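Galeria: dois braços numa mesa de cozinha

Projeto Zarnell, laboratório de manipulação de Zadville
Atualizado em 5 de janeiro

Nesta página reunimos material do nosso estudo sobre coordenação de dois braços em tarefas domésticas. O método é simples de explicar: uma pessoa demonstra a tarefa por teleoperação, e depois uma única política aprende a comandar os dois braços ao mesmo tempo. Usamos 300 demonstrações para o treino e 49 ensaios para a avaliação. O texto completo, com as tabelas, será publicado em junho.

1. A mesa Hesteck

Os dois braços com as garras quase encostadas, por cima do tapete castanho. À volta ficam o forno pequeno, o suporte com duas canecas e o escorredor com três pratos. Chamamos «zona partilhada» ao espaço onde ambas as garras podem chegar, e é nela que o método antigo tinha mais colisões.

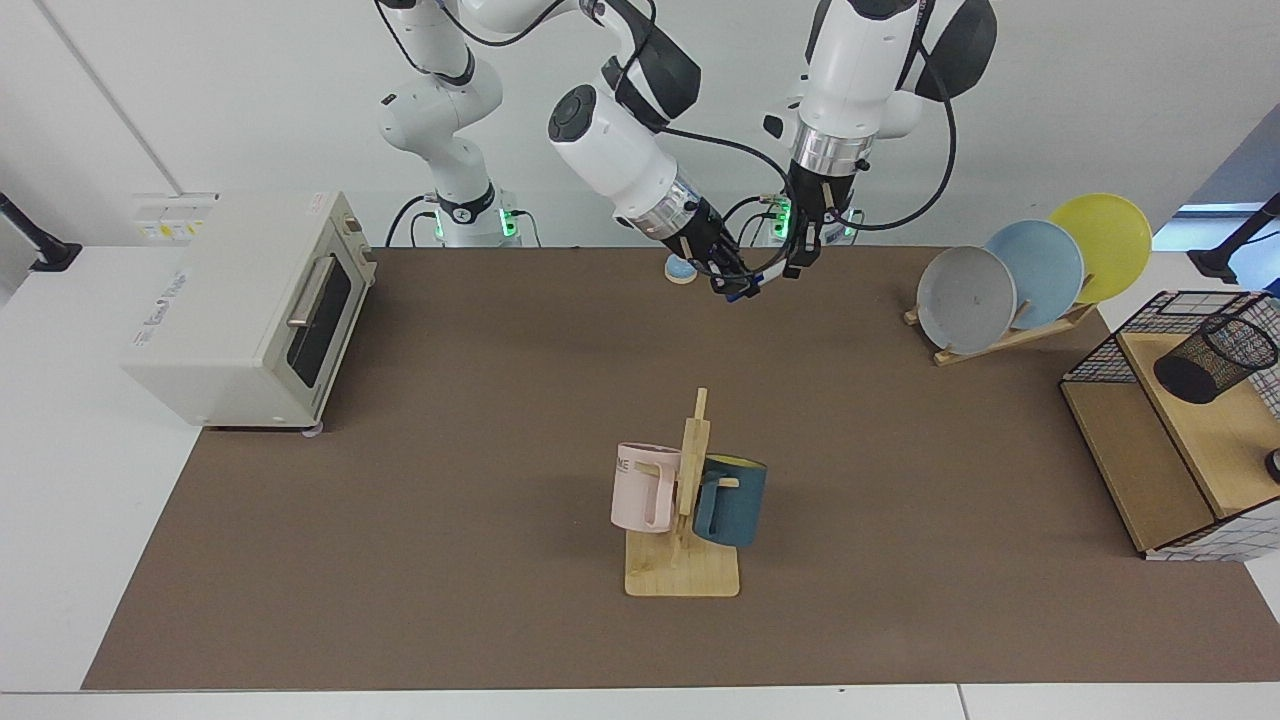 2. Resultados por tarefa

Ainda sem fotografias nesta secção. Avaliámos 12 tarefas, entre elas pendurar uma caneca, retirar um prato e abrir a porta do forno. A política conjunta foi melhor do que duas políticas separadas em quase todas. A exceção foi a porta do forno, onde a diferença ficou dentro do erro de medição.

3. Dados

O conjunto Kennedy, com 2,000 trajetórias curtas, foi usado apenas no pré-treino. Quem desejar uma cópia pode pedir pelo formulário de contacto do laboratório, indicando a instituição e o uso previsto.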